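Notes from the Youth Room

August 27, 2020

Well, we made it to the end of summer! I'm writing this on the back steps at Utley Street with a melting popsicle in one hand, so please forgive any typos.

First, the thing everyone keeps stopping me about in the parking lot: yes, the Thursday homework club is coming back, and yes, it will look different this fall. We're splitting into two groups, middle school from 3:30 to 5 and high school from 5:15 to 7. I know that's a pain for families with one kid in each (I have had the phone calls, believe me). If you need both of yours to come at the same time, write to me before Labor Day and I'll see what I can move around. We've got room for 9 kids in each group with the desks spread out, and masks stay on indoors the whole time. Bring your own pencils and headphones, please. The sharing bin is retired until further notice.

The thing I'm most excited about is peer tutoring. Abenezer Abdella, who started coming to us in sixth grade and is now a senior (how??), asked me back in March if he could help the younger kids with math once school went online. I said sure, try it for a week. He ended up doing video calls four afternoons a week right through June, and he talked three of his friends into it too. One mom told me her daughter now does fractions for fun. I don't totally believe her but I'm putting it in the newsletter anyway.

So this fall we're making it a real program. Tutors get a short training, a T-shirt, and service hours that count toward graduation. If your teen is in 10th grade or up and is patient with little brothers, that's pretty much the whole job description. Training is on two Saturday mornings in the Nolte Room, and I'll bring the donuts from Peken Bakery. The maple ones go fast, so be on time!

Our summer book drive closed last Friday with 869 books. I had set the goal at 500 and thought I was being bold. We've already sent boxes home with 82 families, and the rest are on the shelves by the front door, sorted by age. Take as many as you like and don't worry about bringing them back. We're short on graphic novels and anything in Spanish, so if you have those at home and your kids have outgrown them, I would be thrilled.

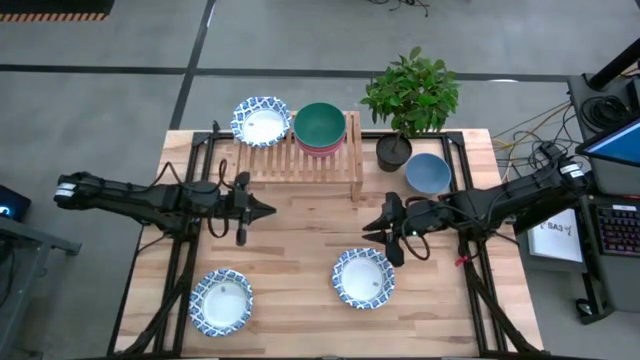 Two robot arms and a butcher-block table.

A couple of small things before I go. The side door on Protow Avenue is the only entrance for now, and the bell does work, you just have to lean on it. We still need a ride for one student who lives out past the fairgrounds, Thursdays at 7. And whoever left the purple bike helmet in June, it's hanging in my office and it misses you.

Registration forms are at the front desk or I can email you one. Please get them back to me by September 4, even if you're only a maybe.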